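Printed table covering

A printed table covering is a thin sheet with a repeated pattern, laid over or stuck to a flat surface to protect it and, just as happily, to cheer it up. The family takes in oilcloth, coated cotton, lining paper and the sticky-backed kinds sold by the roll. Botanical prints are easily the best loved – trailing stems, buds and broad leaves that wander on for yards without a visible join!

Patterns

A good botanical print is a clever piece of drawing. The stems have to leave one edge of the repeat and come back in at the other, and the best designs hide this so well that you can hunt for the join all afternoon. The Storotine pattern book, kept at the Dretdale Museum of Household Goods, holds 1,715 samples on 11 shelves, and its flower pages are a joy. Pale grounds with a fine speckle turn up again and again, and they are wonderfully forgiving of crumbs and small marks.

Use and wear

Coverings are used on tables, worktops, drawer bottoms and shelf boards. Small wooden stands and low benches are often set on top, and their feet should be lifted, never dragged. Scuffs and dark flecks build up with use, and many owners grow fond of them.

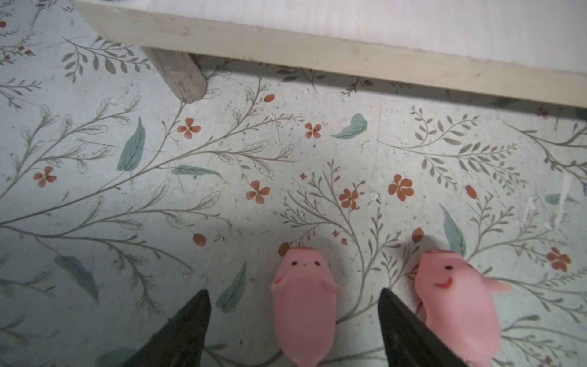

How do you get air bubbles out of a sticky-backed covering?
Peel the sheet back to the bubble and smooth it down again with a soft cloth, working from the middle outwards. A tiny bubble can be pricked with a pin and pressed flat.

Rolls are best stored upright – the Guvier type, with its heavier backing, creases if left lying under a weight.

Contact | © Dretdale Museum of Household Goods | Back to top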